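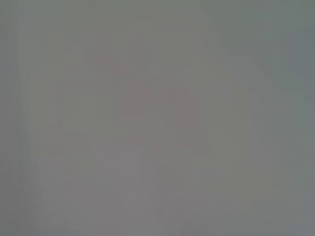
I'd been looking forward to the Drakos open day since April, mostly because Concetta Pace had promised me I could ask as many daft questions as I liked. She looks after the control software there, and we used to share an office years ago (she was the tidy one). So off I went with a notebook, a train sandwich and very little idea of where the entrance was. It's round the back, past the bike racks, if you're going.

There was coffee and a short talk first, and then they let us loose upstairs. I skipped the hardware room altogether, sorry! Everybody heads there, and what I wanted was the code.

Jalter, or who decides what happens next

Jalter is their planner. You give it a job, it breaks the job into steps, and it keeps checking whether the next step still makes sense. I had imagined some enormous clever brain, but the part Concetta put up on the screen was a tree of small, rather boring checks. Is the target still where I left it? Can I get there without knocking anything? Have I already tried this? Each check has a time limit, and if it runs out the whole branch gives up and hands control back to its parent.

I asked what happens when two branches both want the arm. Apparently that was a proper headache for most of last year. They now have one lock, held by one branch at a time, and the log tells you who had it and for how long. I do love a good log. Theirs is plain text with one line per decision, and you can search it with the ordinary tools everyone has on their laptop already.

The job they use for trying out changes is a coffee one, with a mug, a bowl of beans and a spoon on a white table. It sounds easy until you think about what the software has to sort out. The spoon has a shiny metal end and a pink handle, and part of it is resting in a clear glass dish, so the planner has to settle on a grasp for something that is half in one object and half out on the table.

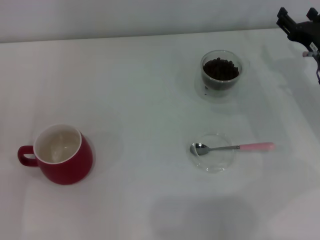
Clear glass is the thing that makes the perception people sigh. A red mug on a white table is a gift, any old colour threshold will find you that. A shallow glass dish on the same table is barely more than an outline and a few reflections, and a depth sensor can look straight through glass and report the table instead. Their answer is to stop asking for the whole shape. The code looks for bits of rim, fits a circle through whatever it finds, and carries a confidence number along with it, so the planner knows how far to trust the answer. If the number is low, Jalter asks for another look from a different angle before it commits to anything.

Beans have their own trouble, by the way. You can't track every bean and you wouldn't want to, so the bowl is treated as a container with a rough surface height. That was the first thing all day that I felt I'd have done the same way myself.

Zultholm and the 2,000 recordings

Zultholm is the tooling side, and I could have stayed in that room until teatime. It's a replay viewer. They have about 2,000 recorded runs on a server, and you can open any of them, drag the slider along and see the camera views lined up against the joint positions and the planner's log. Change a line of planner code, press a button, and it runs against a test set of 66 recordings and tells you where the new decisions differ from the old ones. The one she tried for us came back with four differences, and three of them were the same timeout.

What I liked best was the frame scoring. Every wrist view gets a sharpness score as it comes in, and anything under the cut-off is passed along with a flag on it. The planner can see that a frame exists but won't use it to place an object. They used to throw those frames away, and then the timestamps had gaps and the replay drifted, which took Concetta ages to track down. Keeping them and flagging them fixed it — simple, but I wrote it down and underlined it.
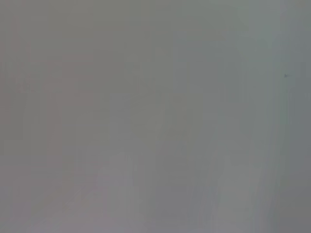

Rusasent, and getting home

The last stop was Rusasent, the low-level control loop, and I'll admit I was flagging a bit by then. It takes the path from the planner and smooths it, and it has the final say on speed and force. Nothing above it can override those limits, not even from the debug console. Somebody in our group asked whether that was annoying when testing, and Concetta said yes, very, and that it was staying that way.

There were 41 of us signed up and it never felt crowded, although the room with the replay viewer gets warm, so leave your coat downstairs. I'd take a laptop next time too, as they were giving out a small set of sample logs and I had to copy the address down by hand. Got it wrong, of course, and had to email her from the train.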